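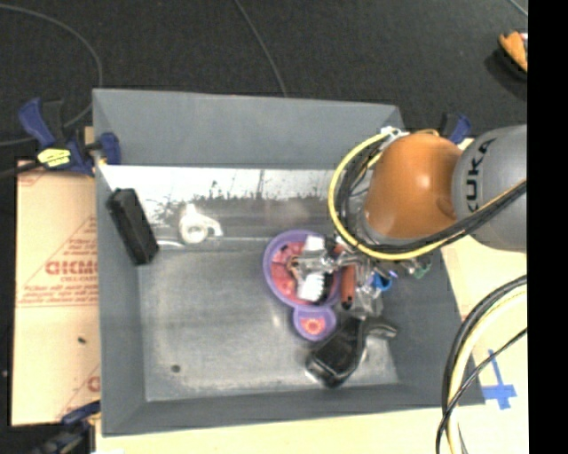 Session 3: Mixed Bins and the People Who Fill Them

Handout for Household and Small Workshop Storage, Kadbridge evening program. Notes by Cúc Phan.

Last session was shelves. Tonight we come to the bin, the most popular storage method in the world and the least thought about. A large gray bin has a lot going for it. It asks no questions. A round purple toy goes in, then something with a reddish-orange handle, then a bright blue ring, and the bin raises no objection to any of them.

Terms you will need

Mixed bin: a container whose contents have only the container in common.
Home: the place a thing goes back to. "Somewhere in the bin" is an address in the sense that "Europe" is an address.
Drift: the movement of small things toward the bottom and the corners. Sloping walls encourage it.

What a bin is good for

Toys of similar size. Things on their way to somewhere else, provided they do leave. Luuk Desmet, who taught this course before me, kept a bin marked "February" well into the fall, and defended it.

What it is bad for

Anything with a long handle, anything clear, anything small. Clear plastic is the worst of these. You will look straight at it and go buy another one.

Sorting exercise

Work in groups of 2. Tip your bin onto a table.
First pass: group by use. Color is tempting and makes a lovely photograph, but you won't go looking for "something purple" very often.
Second pass: put the strays in a tray. If the tray holds more than the groups do, start over.
Return only one group to the bin.

For next time

Bring 8 objects from one container at home, and be ready to say where each one lives. "It depends" will be accepted once per person.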